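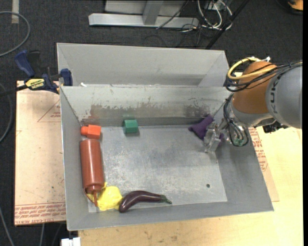
KUKA over the front bin, gripper on the purple cloth.

Sun 16 March

Second day of the gripper comparison. The Fustosard fingers are on the wrist again and the Clidinine pair is in its box until the new mounting plate arrives. I would have liked to alternate them run by run, but swapping takes too long and the wrist offset has to be measured again each time, so it will be one set for the whole block and then the other.

Object list unchanged: two cloths, the squeeze bottle, the aubergine, the green block and the orange-red toy. Purple cloth is the one I care about. It tends to end up in a corner, and the corner is where blocky fingers and sloping walls get in each other's way. The approach has to be tilted or the wrist comes down on the rim. At present the planner keeps a fixed margin from the wall and I think the margin is too large. Reduced it by a third before lunch. Two light touches on the metal afterwards, neither enough to trip the force limit.

Total is now 3,053 logged attempts across both grippers, of which 1,062 are Fustosard. The plan said 1,000 per gripper as a minimum, so that side is covered, but the early ones were made with the old finger pads and I am inclined to throw them out. That would leave 900, and another session to make up the difference. Will decide once I have split the log by pad type.

Camera: the Mekutar depth image is poor on bare sheet metal. The green block and the toy both throw a colour reflection on the wall behind them, and the segmentation sometimes grows the mask up the wall to include it. For the block this shifts the grasp centre by a few millimetres, always the same way. I tried a lower exposure. The masks were tighter but the aubergine then lost most of its outline apart from the highlights. Put it back. A matt coating on the walls would probably cure it -- but then nothing compares with the earlier data.

Controller: moved from position mode to the Kwiatkowski impedance settings for the last part of the descent. Stiffness in z halved, x and y left alone. Contact with the bin floor is much quieter. The fingers also settle a little lower before closing, which ought to help with cloth and do nothing for the block. No figures yet.

Still to do: shorten the loop in the yellow cable, re-zero the force sensor with the arm warm, write down the pad dimensions before I forget which set is which. The Clidinine plate was promised for the week and I have not heard.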